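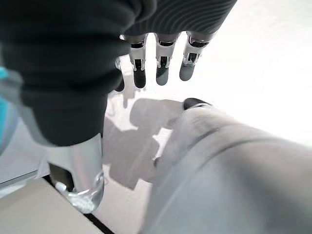
## Re: [osville-knit] Cuffs going slack after washing

February 2019

Noémie Gagnon wrote:

> I have now reknitted the same pair of cuffs 2 times and I'm not keen to do it again. They are k2 p2 on 3.25 mm needles, in the Shetty 4-ply, the dark green. Off the needles they look fine. After one wash they hang like a skirt. The body of the jumper hasn't changed size at all. I used the needle size the pattern gives for the ribbing and my tension square was right.
>
> Is it the yarn, or me? And can I save the cuffs without pulling them out? I've already sewn one of the sleeves in.
>
> Also, does anyone still have the Fuvenov leaflet on edgings? Mine went in the house move.

Noémie,

I've used a fair amount of the Shetty 4-ply and I'd say it is partly the yarn. It's superwash, and superwash tends to grow when it's wet. The body of a jumper in stocking stitch can hide that if the square was washed before you measured it. Ribbing can't, as its whole job is to pull in. Was your square washed? You don't say.

The other part is the needle. Patterns usually send you down one or two sizes for the rib, and for this yarn I don't find that enough. I go down to 2.5 mm. My Kornisov 2.5s are steel and rather slippery, so my knitting comes out a little looser on them than on bamboo, and I still get a firm cuff.

On k2 p2 against k1 p1: both work. K2 p2 pulls in more when new. I think k1 p1 through the back loop on the knit stitches keeps its shape longer in a superwash yarn, but it's slow and I only do it on cuffs and neckbands, never on a hem.

### Saving the cuffs you have

Before you rip anything out, try these in order.

1. Soak the cuffs only, in cool water. Squeeze them out in a towel, push the ribs together sideways with your fingers and leave them flat until fully dry. Don't pin them.
2. If your machine dryer has a low setting and the ball band allows it, give the jumper ten minutes and look at it. Superwash often comes back in the dryer. Check the band first. I have an old lot that says no tumble drying and a newer one that says low heat.
3. Run knitting-in elastic through the back of the cuff, every fourth row or so. Catch the back of the knit stitches only. Three or four lines will do for a normal cuff. Try it on before you fasten off, as it's easy to pull it too tight to get a hand through.

If none of that helps, you needn't take the sleeve out of the armhole. Snip one stitch in the row just above the rib, unpick that row all the way round, put the live stitches on the 2.5 mm needle and knit the cuff downwards. Drop 6 stitches evenly in the first round before you start ribbing. The direction of the knitting changes at the join but it can't be seen once it's in rib. Cast off with a sewn bind-off or it will be tight at the very edge and slack everywhere else.

I did this on a grey cardigan in November and it took two evenings for both sleeves, most of it spent picking up stitches under a bad lamp.
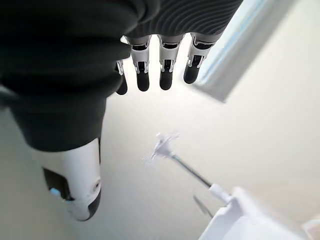 *Charcoal knit, with the fine ribbing along the upper right.*

### The leaflet

I have the Fuvenov one, number 104, edgings and borders. Page 6 has the table of rib needle sizes against main needle sizes. It was written for ordinary wool, so take one more size off for superwash. I can bring it to the next Osville meeting if you want to copy it out. The shop told me it's out of print and that they have no plans to do it again.

There was a long thread on the same trouble with hat brims in the archive, message 327 onwards. Most of it is about cotton, but the replies on elastic near the end are useful. Someone there used shirring elastic and regretted it after the first hot wash.

Let us know what the dryer does.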